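2018年11月13日 Plevevlow 纸张工作间
记录:Matilde Esteves
内容:小麦淀粉糊配比第三轮,干燥后翘曲与剥离

开工时室温22 ℃,相对湿度43%。加湿机停着,窗关,排风开低档。上一轮的湿度记录缺了一段,那几个小时的数据不再引用。
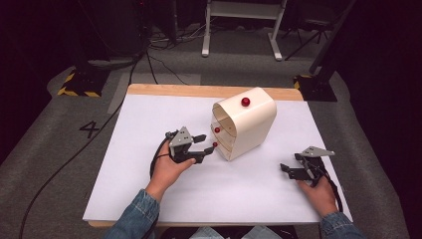
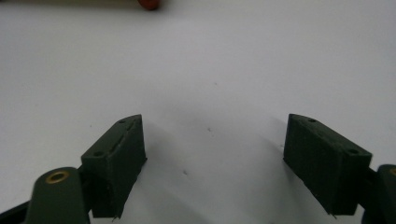 工作间台面。第一张:铺白的台面,奶白色小抽屉柜,柜顶有红球。

一、目的

Dusomville 那批地籍图的背衬要在三月之前定下浆糊和衬纸。前两轮已经排除甲基纤维素单用(剥离太容易,搬动时边角就开)。这一轮只看淀粉糊:浓度、过筛次数、上浆后等待时间。衬纸固定用 Crichton 薄纸,不再换。

二、制糊

淀粉同一袋,袋口已用夹子封好,放干燥柜下层。去离子水冷浸过夜,早上倒掉上层清水,补到原刻度。
浓度分三档,记作稀、中、稠。稀为一份粉八份水,中为一比六,稠为一比四。都按重量,不按体积。上一轮 Musa 按体积量过一次,结果中档和稠档几乎分不开。
水浴加热,手持搅拌,不用磁力搅拌子,稠档会把它卡住。由乳白转半透明之后继续保温,直到提起木铲时糊成片落下。稠档转透明明显比另外两档早,锅壁处先结皮,刮下来的皮不混回去,扔掉。
糊倒进广口瓶,液面贴一层保鲜膜,自然放凉。没有进冰箱。进过冰箱的糊有回生,过筛后仍有细颗粒,第一轮已经见过。
放凉后过马尾筛。稀档过一次,中档过两次,稠档过三次。稠档第三次之后手感仍然略粗,用指腹在玻璃板上抹开,对光能见到小点。记下,暂不处理。

三、试样

试样共12条,每档四条。底纸取自报废的空白账页,机制纸,含少量木浆,纸面略黄,纤维方向在每条背面用铅笔画箭头。衬纸的纤维方向与底纸一致。交叉放置的情况留给下一轮,不要混在一起做。
每档四条里,两条上浆后立即贴合,两条等到表面光泽退掉再贴。所谓光泽退掉,是侧看时浆面由亮转哑。判断由我一个人做,Damilola 在旁边记时间,免得两个人标准不一样。
底纸先喷湿,正反各一遍,夹在聚酯膜之间松弛,到没有波浪为止。有一条(中档,第二条)松弛不够,左端留一道浅皱,照常做完,结果单列。
上浆方向由中间往外。刷子用宽羊毛刷,每换一档洗一次,甩干后再用干净毛巾压。洗刷子的水不倒回糊瓶旁边的那个杯子,上次就是这样稀释掉半瓶。
贴合后隔无纺布用硬鬃刷轻敲,不来回拖。然后无纺布、吸水纸、毛毡、木板,上面压铸铁块。吸水纸第一次换在贴合后不久,第二次在午饭前,第三次下班前。第三次换下来的纸摸着已经不潮,称重也和干纸没有差别。

四、上午的观察

稀档立即贴合的两条,衬纸在敲刷时会滑动,要用手指按住一角。糊从边缘渗出,聚酯膜揭起时带起少量纤维。位置偏差肉眼能看出来。
稀档等待后贴合的两条正常,没有滑动。
中档四条都正常,包括有皱的那条。皱的位置糊稍厚,对光看颜色略深。
稠档立即贴合的两条,刷痕明显,敲刷之后仍在。等待后贴合的两条有一处小气泡,用针从背面挑开后压平,挑开处标了铅笔点。
Karla 认为稠档的刷痕跟刷子有关,换鬃毛更软的可能会消失。我倾向于浓度本身的问题。没有证据,两种都写下。

五、离心试验(附带)

Adebayo 借到隔壁的小离心机,想看离心能不能代替过筛。取中档糊少许,装两支管,配平后2000转每分钟。停机后管底有一层较密的沉积,上部均匀。上部抹在玻璃板上,对光没有颗粒。
问题是量太小,一次只够一条试样,而且上部浓度已经变了,不知道变成多少。烘干称重要等明天。天平用 Tumeck 那台,先预热再校零,今天上午校零后漂了两次,换到石台上以后稳定。
结论暂时不下。如果浓度下降很多,这个办法就只适合做最后修补用的细糊,不适合大面积背衬。

六、翘曲

下午从压板里取出稀档四条,平放在玻璃板上,不加重物,量四角离板面的高度。用塞尺,从薄片开始试,到塞不进为止。
稀档:四条都向衬纸一侧翘,立即贴合的两条翘得多些,箭头两端的角比中间高。
中档和稠档没有取,继续压。稀档提前取出是为了跟第二轮的做法一致,第二轮也是当天取。这样比较并不理想,因为压的时间不同,翘曲里有一部分是没干透。下一轮统一压满两天。
量完之后稀档放回压板,单独一叠,贴黄色标签。不要跟中档合并,厚度差会在铸铁块下面留印。

七、剥离

只做了有皱的中档那条的左端,因为这一端反正要裁掉。用骨刀起一个角,手拉,角度尽量保持一致。衬纸剥开时底纸表面带起少量纤维,大部分在糊层内分开。剥开面均匀,皱的地方没有空鼓。
正式的剥离放到干透之后,用弹簧秤,夹口加砂纸防滑。上次夹口打滑,读数忽高忽低,数据作废。
回湿剥离也要做。档案馆那边的要求是将来能揭开,所以干态强度只要够用,回湿之后几分钟内能不能整张揭下来更重要。湿敷用凝胶还是湿吸水纸,Karla 去问对方的习惯,回信之前两种都备料。

八、杂项

去离子水桶快空,已写在门口的单子上。
保鲜膜换了一种,比原来厚,贴液面时容易卷边,瓶口一圈会露出来结皮。用完这卷换回去。
羊毛刷有一把开始掉毛,稠档第三条里夹进一根,干后应该能看到。没有挑,挑了会伤纸面。
中档剩糊半瓶,留作防霉观察,瓶上写日期,放窗台背阴处,不加防腐剂。每天早上看一次,看到变稀、发酸或起斑就记下来并扔掉。
稠档剩糊已处理。锅泡水,明早洗。

九、明天

先看压板,换吸水纸,再看温湿度记录有没有断。
离心管上下两部分烘干称重,Adebayo 做。
裁第四轮的底纸,纤维交叉的一组单独装袋,袋上写清楚方向。
跟 Musa 核对第二轮的原始表格,有两行的试样编号重复,翘曲数值又不一样,要么是抄错,要么是同一条量了两次。核对完之前不画图。
弹簧秤挂砝码检查一次,砝码在天平室上层柜子里,用完放回原盒。

补记(下班前):湿度升到比早上高一些,排风改中档。稀档那一叠最上面的吸水纸边缘有点潮,多换了一张。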